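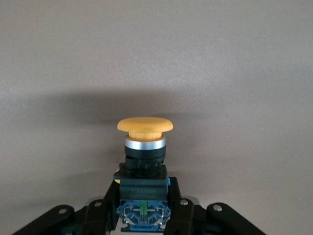 Can you get a scuff off a matt painted wall without repainting the whole thing?

Often you can, with warm water, a drop of washing-up liquid and a soft white cloth, as long as you stop before you start polishing the paint. The marks that won't shift that way can sometimes be touched in, and touching in goes wrong more often than people admit.

I have been suspicious of wall-cleaning advice for years. Most of it seems to come from people who clean one mark, photograph it straight on in dull light and go home. Go and stand by the window at four in the afternoon and look along the wall. If there is a shiny patch where the scuff used to be, you've swapped a small dark mark for a bigger bright one.

What you need

Two white cotton cloths (old pillowcase is fine, anything dyed is a risk), a bowl of warm water, plain washing-up liquid, a soft pencil rubber and a torch. I'd leave the spray cleaners in the cupboard for now.

Step 1. Find out what sort of mark it is

Shine the torch along the wall, almost flat against it. You're looking for whether the mark sits on the paint or in it. Something left behind by a shoe or a chair leg sits on top and has a chance of coming off. A dent, a scratch or a place where the paint has been rubbed through is damage and no cleaner made will help, whatever the bottle says.

Then run a fingertip over it. If you feel an edge, treat it as damage and skip to Step 5.

Step 2. Test somewhere stupid

Behind a door, or low down behind the sofa. Wipe a patch with the damp cloth for ten seconds, then look at the cloth. Colour on the cloth means the paint is coming away. Cheap contract matt does this very readily, and if you live in a newish house that's probably what you've got. Let the patch dry fully, overnight if you can bear it, and check it with the torch again.

I know everybody skips this. I skipped it in my own hallway in July and now have a patch the size of a dinner plate that I can see from the stairs.

Step 3. Dry first

Go over the mark with the pencil rubber, lightly, working in from the outside. Brush the crumbs off with a dry cloth and don't smear them. A lot of black rubber marks come away at this point and you can stop reading.

Step 4. Then damp

One drop of washing-up liquid in the bowl. Wring the cloth out until it hardly feels wet. Dab, don't scrub. After three or four dabs, blot with the dry cloth and look. Rinse with clean water on a fresh corner, because soap left on matt paint picks up dirt later and you end up with a halo. If it's fading, carry on. If it hasn't changed after two rounds it isn't going to, and pressing harder is how you get the shine.

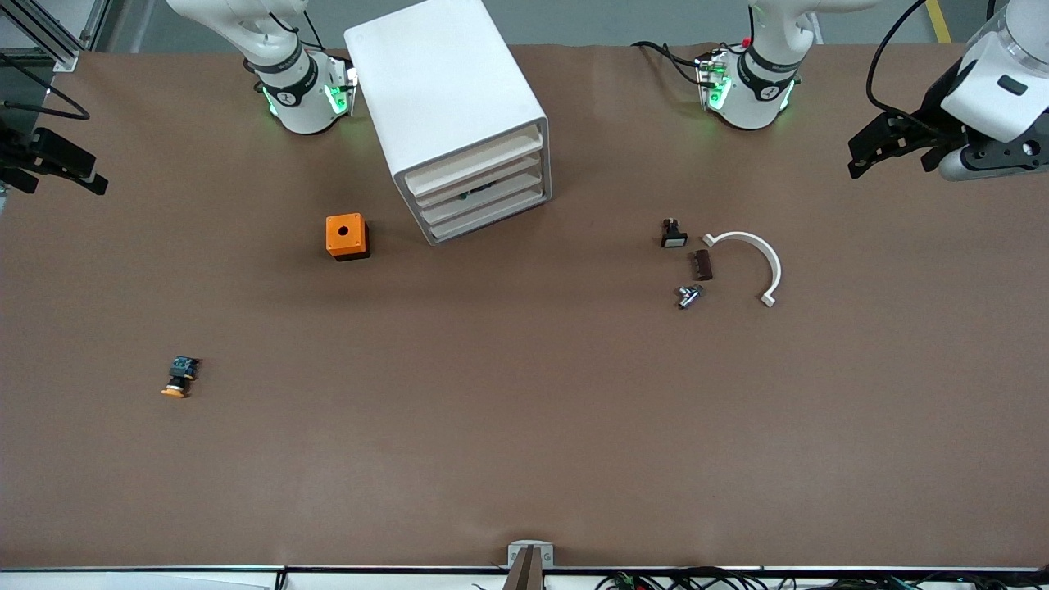 Leave it to dry before you judge the result. Damp matt paint always looks darker, and I've watched people go in for a third and fourth round on a wall that was already clean. Put the kettle on, do something else, come back in an hour.

What about melamine sponges?

They work, in the sense that sandpaper works. The foam is a very fine abrasive and it takes off the top of whatever it touches. On gloss woodwork you may get away with it. On flat matt you're sanding the wall. I bought a box of the Flukitz ones after seeing them praised all over the place (340 reviews, nearly all of them five stars, hardly any mentioning what kind of paint was involved). The scuff went. So did the flat finish, in a neat oval. I'd use one on a wall only if I had already decided to repaint that wall.

Toothpaste, bicarbonate of soda and baby wipes get recommended too. The first two are abrasives again, and the third can leave a greasy film. I haven't found a reason to prefer any of them to soap and water.

Step 5. Touching in, with low expectations

You need paint from the same tin. The same name on a different tin may not match, and even the same tin may not match if the wall has had a few summers of sun on it. I had a room done in Caltis matt in a shade called Acuña, a sort of dusty terracotta, and the leftover paint went on noticeably redder than the wall it had come from. I had stored it properly. It made no difference.

If you're going ahead:

Stir the tin for longer than you think you need to.
Use a small foam roller if the wall was rolled. A brush leaves brush marks, and they show.
Thin the first coat with a little water and keep it tight to the mark.
Feather the edges with an almost dry roller.
Wait for the time on the tin, then look before adding a second coat.

Bheki Pretorius, who decorates around Grevstead and has painted more rented flats than he'd like to remember, won't touch in at all on anything darker than cream. He paints corner to corner or leaves it. I used to think that was a way of getting a bigger job. Having tried it myself on three walls, I think he's right about two of them. 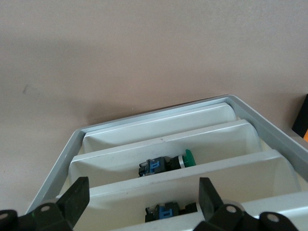
Some marks aren't worth the bother, and this is the step the cleaning firms would like you to miss. Before doing anything, go back to where you normally stand or sit and see if you can still find the thing. Daylight, then lamps. Pale, slightly pinkish walls are kind in this respect, and a small, faint, greyish scuff like the one on the left of the wall behind the tray is exactly what I'd leave alone. Rub at it and you risk a shiny ring on a surface that's otherwise smooth and even. The rubber, perhaps, if it really annoys you. Nothing wet.

Marks near light switches are a different matter, being mostly grease from hands. Turn the power off at the board first, use the barely damp cloth, and keep water well away from the edges of the plate. They come back. A tougher paint is the only long-term answer I've seen work there, and "wipeable" on the label still wants testing behind a door before you believe it.

Last checked September 24, 2024 | Contact | © All text copyright the author | Back to top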